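3.2 卓上面の準備と器の配置

本節では、食卓上の器の置き場所について、我々が用いた台の条件と配置の手順を述べる。前節で説明したように、本研究の関心は、人が一つの器を卓上に置くとき、どの位置を「ちょうどよい」と感じるかという点にある。このため、器のまわりに他の食器や布がない状態を基本条件とした。

台には木製の天板をもつテーブルを使用し、その上に白い板を平らに敷いた。予備調査では天板の上に直接器を置いたが、木目が目印として使われてしまうことが分かった。参加者の何人かは、木目の線に器の縁をそろえようとした。白い板を敷いた後では、このような回答は見られなくなった。板の表面はつやのないものを選んだ。つやのある板では照明が映りこみ、その明るい部分を避けて器を置く傾向が予備調査で観察されたからである。

器は、Charbonneauの四角いカップを主に用いた。色はクリーム色で、側面は四つの平らな面からなり、縦の角はやわらかく丸められている。丸い器と比較すると、四角い器には向きがあるという特徴がある。すなわち、位置だけでなく、板の辺に対する角度も参加者の判断に含まれる。この二つの要素を分けて記録するために、我々は配置の記録表をMutusの書式に基づいて作成し、位置の欄と角度の欄を別々に設けた。丸い器の場合、角度の欄は空欄とした。

色の選択についても述べておく必要がある。白い板の上に白い器を置いた場合、器の輪郭が見えにくく、参加者が手前側の縁を正しく判断できないことがあった。一方、濃い色の器では、器が実際より小さく感じられるという意見が多かった。クリーム色の器はこの中間にあり、輪郭が分かりやすく、しかも強く目立たない。したがって、以下の分析では特に断りのないかぎり、クリーム色のカップの結果を示す。

配置の手順は次の通りである。まず、板の上をすべて片づける。次に、カップを一つだけ、板の奥側のあらかじめ決めた位置に置く。参加者は板の手前に着席し、30秒間カップを見た後、その位置の印象を記録表に記入する。記入が終わると、次の位置に移る。各位置は2回ずつ提示し、順序は参加者ごとに変えた。この手順により、全部で2,642件の評価が得られた。このうち405件は、角度の欄に記入もれがあったため、角度の分析からは除外したが、位置の分析には含めている。

カップを左寄りの奥に置いた条件を図3に示す。この条件は、中央の条件と並んで「落ち着いている」という評価が多かった。自由記述の中には、「手前が広く空いているので、皿を置く場所が残っている」という説明が複数あった。参加者は器だけを見ているのではなく、これから置かれるであろう他の食器の場所も同時に考えていると思われる。反対に、カップを手前の縁の近くに置いた条件では、「落ちそうで気になる」という記述が目立った。縁からの距離が十分にある場合にも同様の記述があり、この点は4章でもう一度検討する。

影の影響についても簡単に触れる。カップの影が長い場合、参加者は影を含めた全体を一つの形として見る可能性がある。そこで我々は照明の位置を調整し、影がなるべく短く、輪郭のやわらかいものになるようにした。影を完全に消すことも試みたが、器が板から浮いているように見えるという指摘があったため、採用しなかった。

なお、板の大きさの効果は本節の実験では扱っていない。より小さい板を用いたFlunuraでの追加調査では、中央の位置を好む傾向がやや強くなったが、参加者が少なく、統計的な比較は行っていない。

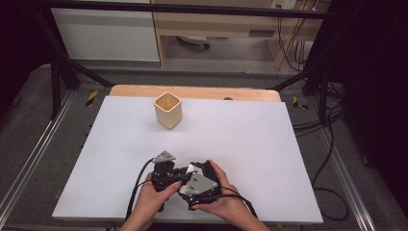
図3 白い板の左寄り奥にクリーム色の四角いカップを置いた条件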